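Sowerby Hall, Hollow Lane, Sarnley
Hall safety checklist with comments
Date of walk-round: December 25, 2021
Next full check due: October

Key: OK = no action. ACT = action needed. N/A = does not apply.
Comments are kept under the item they belong to. Please don't delete old ones until the action is signed off.

1. ENTRANCE AND PATHS

1.1 Front steps clear and even: OK
1.2 Handrail firm at both ends: ACT
Comment: The bottom bracket moves when pulled. The top one is sound. Longer screws needed, the wall plug has gone.
1.3 Outside light over door: OK
Comment: Comes on late. The timer is still on summer settings.
1.4 Grit bin stocked: OK
Comment: Lid stiff. Scoop missing again.
1.5 Ramp surface: ACT
Comment: Moss on the shaded side. Brushed off at the last check and it has come back. Needs a proper scrub and a strip of grit tape along the outer edge.

2. FIRE SAFETY

2.1 Exit doors open fully from inside without a key: OK
2.2 Exit signs lit: ACT
Comment: The sign over the kitchen exit flickers. Tube or starter, not known which. The other signs are steady.
2.3 Extinguishers in place, pins and seals intact: OK
Comment: The kitchen one was hanging behind the apron hooks. Aprons moved to the pantry door.
2.4 Fire blanket within reach of cooker: OK
2.5 Alarm test from call point: OK
Comment: Heard clearly in the main hall. Faint in the back store with the door shut. Raise with Purkus when they come to service the panel.
2.6 Nothing stored in the boiler cupboard: ACT
Comment: Two rolls of carpet and a bag of bunting. Take out the same day.

3. ELECTRICAL

3.1 Sockets and switches undamaged: OK
3.2 Extension leads checked, none run under mats: ACT
Comment: The orange lead has a nick in the outer sheath near the plug. Taken out of use and tagged. Do not tape it up and put it back.
3.3 Portable items in test date: OK
Comment: The urn label is worn and can hardly be read. The record sheet agrees with what's left of it.

4. KITCHEN

4.1 Floor clean, no lifted vinyl: OK
4.2 Fridge at or below 8 degrees: OK
Comment: Reads 3. The thermometer lives on the middle shelf, please leave it there.
4.3 Hot water warning sign at sink: ACT
Comment: Sign has slipped down behind the taps. Refix higher.
4.4 First aid box complete: ACT
Comment: No blue plasters, no burn dressings. Everything else present.

5. STORAGE AND STACKING

5.1 Heavy items kept below shoulder height: OK
5.2 Chairs stacked no more than 8 high: OK
Comment: One stack by the stage was leaning. Restacked against the wall.
5.3 Trestle tables on their trolley with the strap done up: ACT
Comment: Strap found loose on the floor. The buckle works.
5.4 Cardboard and packaging in fit condition: ACT
Comment: Look at corners, folds and faces before anything is packed. A small dent is no trouble. A crease that ends in a scuffed or frayed patch is a place to watch if the board is going to carry weight. Boxes that have gone soft go to recycling, and damp ones should never go back on the shelf. 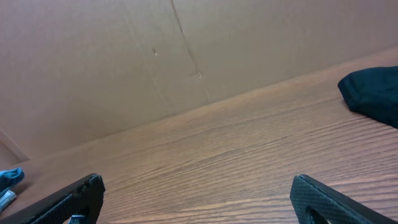 Reply from the Tuft Room users: we would like 5.4 to go further and stop cardboard being used for crockery at all. Plastic crates with lids would stack better and could be wiped down. We would put 100 pounds towards them if the hall pays the rest.

Action on reply: get a price for crates before the next check. 5.4 stands as written until then.

5.5 Steps and ladders tagged and hung up: OK
Comment: The short steps have a missing rubber foot. Not to be used until a new one is fitted.

6. TOILETS

6.1 Emergency cord hangs to floor level: ACT
Comment: Tied up out of the way of the mop. Untied. Cleaner's note to be put on the inside of the door.
6.2 Hand dryer secure: OK
6.3 Floor drain clear: OK

Items marked ACT are carried to the job sheet in the office. 2.6 and 6.1 come first, then the handrail.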